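How to Wash and Dry Printed Cotton Without Fading It

Updated 22 August 2023

Printed cotton loses its color for a few common reasons: hot water, too much detergent, rubbing against heavier clothes, and long hours in direct sun. All of them can be avoided with an ordinary washing machine.

Before the first wash

Check the label for the highest safe temperature. If the label is missing, use cold water. Wet a hidden spot, such as an inside seam, and press a white cloth on it. If color comes off on the cloth, wash the item by itself until the rinse water stays clear.

Close zippers and hooks, empty the pockets, and turn the item inside out. Bags should be turned out too, with the corners pushed through so that lint doesn't collect in them.

Washing

Sort by weight as well as by color. Jeans and towels are rough on a thin print. Fill the drum no more than 75 percent full and choose a gentle cycle with a low spin. Use a liquid detergent without bleach, and measure it. Powder can leave pale streaks on dark prints when the water is cold.

For stains, work a little detergent in from the back of the fabric with your fingers and leave it for 4 minutes. Don't scrub the printed side with a brush.

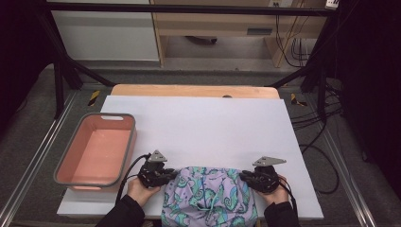 Take the load out as soon as the cycle ends. Creases set quickly in a warm drum, and damp colors can transfer where two items are pressed together. Shake each piece once, pull the seams straight, and smooth the hems by hand.

Drying

Hang the item inside out in the shade, with air moving on both sides. Clip it at the seams and keep the clips off the print. From October on, when drying moves indoors at our house, I leave a hand's width between pieces and open a window.

If you use a dryer, pick low heat and stop while the seams are still slightly damp.

Ironing and storing

Iron on the reverse side. For raised or rubbery prints, keep the iron off the design completely, front and back. Let the fabric cool before you fold it.

Fold loosely and change the fold lines every few months. Store prints away from windows, and keep them out of plastic bags if there is any chance they are still damp.

Questions about care labels can be left in the comments.

Ursina Fankhauser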